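## 4. Montar o quadro das chaves

Antes de mais: esta é a parte do guia que mais gozo me deu escrever, porque em minha casa as chaves viviam numa taça à entrada, misturadas com talões, moedas e um parafuso que ainda hoje não sei de onde veio. Se já fizeram a secção 3 (escolher a placa e pô-la de pé), têm tudo o que precisam. Se saltaram para aqui, voltem lá só para ler a parte dos pés, que é curta.

### O que convém ter à mão

- A placa, já assente no suporte
- Ganchos metálicos adesivos, pequenos (os meus são da Castaño, mas qualquer gancho do género serve)
- Fita translúcida branca, larga
- Tesoura
- Álcool e um pano que não largue pelo
- Um lápis macio
- As chaves, claro, já separadas por argolas

A Jin-sol Ham, que me emprestou a tesoura e nunca mais a viu, insiste que eu acrescente uma régua. Eu marco a olho. Façam como preferirem!

### 4.1 Preparar a superfície

1. Deitem a placa numa mesa, com a face brilhante para cima. Dá para trabalhar com ela em pé, mas a fita enrola-se nos dedos e perde-se a paciência.
2. Passem o pano com álcool em toda a zona onde vão ficar os ganchos. Nas placas brilhantes as dedadas não se veem de frente, só de lado, por isso baixem-se e espreitem contra a luz.
3. Esperem 10 minutos. Eu aproveito para separar as chaves.
4. Marquem com o lápis o centro de cada gancho, um tracinho chega.

> **Atenção:** não usem lixívia nem esfregão. Estraguei assim uma placa Gernitz novinha, ficou com uma mancha baça do tamanho de um prato, e lá foi ela para a arrecadação.

### 4.2 Fazer os quadrados de fita

Colar o gancho diretamente na placa funciona durante uns tempos. O problema vem no dia em que o queremos mudar de sítio e o adesivo decide levar consigo um bocado do acabamento. A minha solução (roubada ao Fiifi Appiah, que faz isto nos azulejos da cozinha dele) é uma base de fita.

1. Cortem a fita em quadradinhos. Não precisam de ser perfeitos.
2. Colem o primeiro ao lado da marca a lápis e os seguintes a sobrepor um pouco o anterior, até terem um quadrado maior com a marca no meio.
3. Alisem do centro para fora com a unha ou com um cartão velho. Se ficar uma bolha, levantem só esse quadradinho e repitam.
4. Carreguem bem nos cantos, que são os primeiros a levantar.

**Nota:** com uma única folha grande de fita também se consegue, e é mais rápido, mas quando um canto se estraga temos de tirar tudo. Com quadradinhos troca-se só aquele.

### 4.3 Colar os ganchos

1. Retirem a película do gancho sem tocar no adesivo.
2. Encostem-no ao centro do quadrado de fita, com a curva virada para cima, e pressionem com o polegar durante 15 segundos.
3. Repitam nos outros, deixando entre eles espaço à vontade para a mão.
4. Só depois disto é que a placa volta para o suporte. Levantem-na pelos lados, nunca pelos ganchos!
5. Deixem descansar de um dia para o outro antes de pendurar seja o que for. Sei que custa.
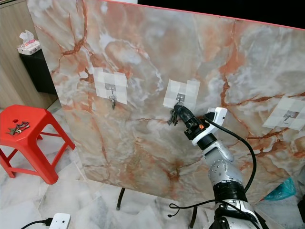 Pendurar as chaves tem mais ciência do que parece, e foi aqui que mudei de ideias várias vezes. Comecei por encher os ganchos todos logo no primeiro dia, e cada molho novo que aparecia acabava outra vez na taça. Agora deixo sempre um livre, e recomendo que façam o mesmo: um molho no gancho da esquerda, outro no do meio e o da direita vazio, à espera das chaves de quem vier passar uns dias. Reparem também que o molho da esquerda cai a direito por baixo da fita. É essa a posição que queremos em repouso, com a argola bem metida na curva e as chaves soltas. E se a vossa placa imitar mármore com veios ferrugentos, como esta, fiquem descansados, que os quadrados brancos dão-se bem com o padrão.

### 4.4 Pendurar e tirar

1. Peguem no molho pela argola ou mesmo junto a ela. Se agarrarem pelas pontas das chaves, a argola roda e falha o gancho.
2. Passem a argola por cima da ponta do gancho e deixem-na descer até à curva.
3. Larguem devagar. Nada de atirar de longe (sim, Oluwaseun Ekwueme, isto é para ti).
4. Para tirar, subam primeiro a argola e só depois puxem para vocês. Puxar logo a direito é a maneira mais rápida de arrancar o gancho.

> **Cuidado:** os molhos pesados, daqueles com porta-chaves de metal, canivete e abre-garrafas, ficam melhor divididos em 2 argolas. Confirmem na embalagem quanto peso aguenta o vosso gancho e fiquem abaixo disso.

### 4.5 Quando alguma coisa corre mal

**O gancho descolou e a fita ficou.** Limpem o resto de adesivo, ponham um quadradinho novo por cima e usem um adesivo novo. O antigo não volta a pegar, por muito que se carregue.

**Descolou tudo.** Quase sempre é gordura na placa. Voltem ao 4.1 e não poupem no álcool.

**A placa abana quando tiro as chaves.** Vejam se os pés do suporte estão ambos bem assentes no chão. No meu corredor o soalho faz uma barriga e tive de meter um feltro por baixo de um deles. O suporte Steltow traz feltros no saquinho dos parafusos, mas é fácil deitá-los fora com o plástico (fi-lo, claro).

**As argolas prendem umas nas outras.** Os ganchos estão demasiado próximos. Com a base de fita não custa nada descolar um e refazê-lo mais ao lado.

**A fita amarelou.** Acontece com o sol. O quadro do Chenxi Tang apanha a tarde inteira de janela e ele troca os quadradinhos todos os anos, em dezembro, quando arruma a casa para receber a família.

### 4.6 Manutenção

Uma vez por mês passo um pano seco na placa, tiro as chaves e dou um toque em cada gancho com o dedo, a ver se mexe. Se mexer, refaço-o logo. Os cantos da fita apanham pó e ficam cinzentos, e aí basta trocar os quadradinhos de fora.

Para as etiquetas das argolas, passem à secção 5. Levem a tesoura, que ainda vai fazer falta.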